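Ticket 385 — Renolora display stand, clear shelf
Opened: 05/06/2021
Status: waiting on part

Customer reports that the clear panel on the stand rocks when anything is laid on it. Stand bought in February. Customer has already swapped the board underneath — no change.

Checked first: sheet upright with white material beneath and around it. 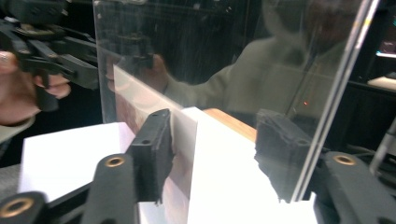
Can the acrylic be wiped with glass cleaner?
Use lukewarm water with a drop of dish soap and a soft cloth. Glass cleaner with ammonia can craze the surface.

Next step was to set the panel flat and look at the rod and posts. The rod should run parallel to the front edge. If one post sits low, loosen both, press them down to the stop, and tighten them a little at a time. Test with something light, such as a piece of card, before putting real weight on the shelf.

Panel laid flat, rod across the front, posts at the back, thin beige sheet on top.

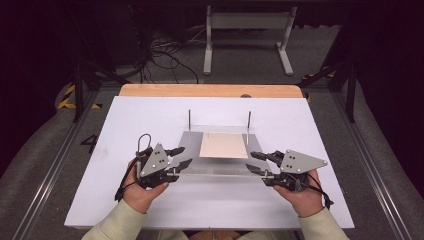 Riihimäki desk replied that they had the same rocking on another stand and cured it with a new left post, part 172. Tightening alone held for 10 days there, then the wobble came back.

Part 172 ordered from Nurkia. Customer told to keep the shelf unloaded until it arrives — ticket stays open.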